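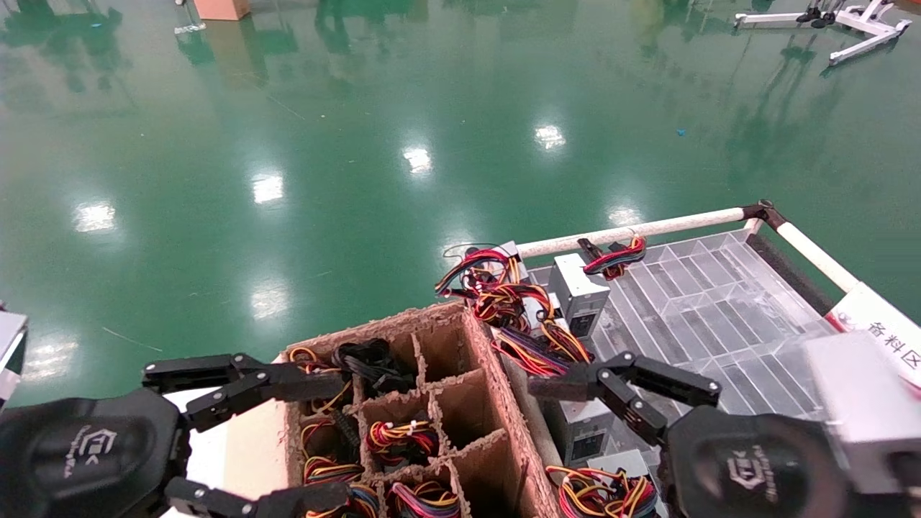 The coated floor, with the ceiling lights showing in it.

By Noemi Pellegrini
3 November 2023

Carmela Sartori wants me to know that she has nothing against shiny floors. She has spent most of her working life on them, first in a bottling plant and then in the warehouses out past Wendau, and she says a good one makes a long shift easier on the feet and the eyes.

"My problem is with what they get used to prove," she says. "Somebody walks in, looks down, sees his own face and decides the place is well run. He hasn't looked at anything yet."

Sartori audits workplaces for a living. She is paid by the companies she inspects, a fact she brings up before I can. Her new talk, which she gave in Morin in July and will give again this winter to anyone who books her, argues that most of what we call workplace improvement is decoration. New paint, new signs, a wellness app, a slogan over the time clock. She would like to see the numbers behind each of them, and she says she seldom does.

I went in doubting her about as much as she doubts everyone else. People who make a living saying that other people's fixes don't work have something to sell too. When I put this to her she shrugs.

"Sure. So check me. That's all I'm asking anybody to do."

We start with the app. Flikel is sold to employers as a way to cut sick days. Workers log their mood, their sleep and how much water they drink, and managers get a weekly chart. Sartori looked at one site where it had been running for 12 months. Of 1011 people on the payroll, 68 were still using it at the end of that time.

"And the report said sick days were down," she says. "They were down. They also changed the sick day rules that spring, so you needed a doctor's note from the first morning. Which one do you think did it?"

I say it could have been both. She agrees that it could, and says the report should have told the reader about the rule change, and that it was left out.

Cosimo Pagano, who managed that site until he retired, remembers it differently. He bought the app and he still defends it. "Carmela sees a low number and calls it a failure," he told me by phone. "If those people got something out of it, fine. It was cheap. You can't run a building by waiting for proof of every little thing. You'd never buy a chair."

He has a point about the chair. I asked him whether he'd known about the note rule when the report went out, and he said he had signed off on both in the same week and hadn't thought to connect them.

Back with Sartori, I ask what she does believe in. It takes her a while to answer. She talks about breaks that happen when the schedule says they will. She talks about shift lists posted far enough ahead that a parent can find a sitter. She talks about supervisors who used to do the job. All of it is dull, she admits, and hard to photograph.

"You can't cut a ribbon on a shift list."

But here too the evidence is thinner than I would like. Her best case is Nonville, a packing firm that moved to posting its schedules 4 weeks out. Fewer people quit the following year. Then again, a bigger employer down the road had closed, so there were fewer places to quit to. I ask if that isn't the same trick as the doctor's note.

"It's the same problem," she says. "I put it in the talk. I say it out loud, that I can't separate them. You were there for the whole thing?"

I was not. I had seen a recording, and it ended before that part. She seems pleased to have caught me.

Upendo Mbwambo packs at Nonville and has been there since before the change. She has no opinion on the talk, which she hasn't heard, and she is polite about Sartori, whom she met once for a few minutes beside the vending machines. What she likes is knowing her hours. "I can tell my sister yes or no," she says. "Before, I always had to say maybe."

Did she stay because of it? She thinks about it. "I stayed because I stayed. The bus stops there."

I read this back to Sartori, expecting her to be annoyed. She asks me to repeat the line about the bus and writes it down. She says transportation almost never comes up in the surveys, since the people who write the surveys drive.

Her critics say this kind of talk leaves managers with an excuse to do nothing at all, and I think that is the strongest thing to be said against her. If no fix can be shown to work, the cheapest choice is to keep the money. Sartori's reply is that they could ask people what they want and give it to them without a chart. It's a decent answer. I'm not sure it would survive a budget meeting, and when I tell her so she says she has lost that argument in more budget meetings than I've sat in.

She is working on a longer version of the talk, with the Nonville figures for another year. She doesn't know yet what they will show.

Contact the editor | Copyright 2023, all rights reserved | Back to top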